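Workshop > Grant Reports > Ulleck Coupe

Hi Yaw – quick one on where your money has gone since May. The body is off the frame, and I'm so glad we did it (the rear crossmember was much worse than it looked from underneath). Fadi Dabbas has welded in the new section and it lines up with the factory holes!

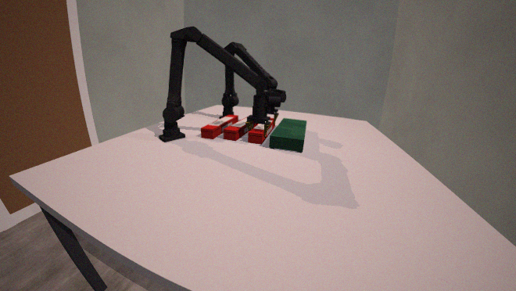 The engine is slower going. We pulled the heads and found 2 bad valves, so those went out to Dogbe for machining, and I'm still waiting on a price for the guides. We've spent 41 percent of the parts budget, with the brake lines and fuel tank already paid for.

Still to do before the next payment:

- Strip and prime the doors – Fadi has started on the left one
- Send the gauges to Nomeck for new faces

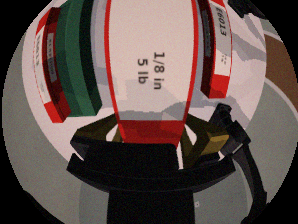

- Find a correct hood latch, which is turning into a real hunt (13 calls so far, no luck)

I'll send receipts with the next report.

Filed under: Restoration Updates, Cars in the Shop

Recent reports
Arham Wagon: Back on Its Wheels
Ulleck Coupe: First Look Underneath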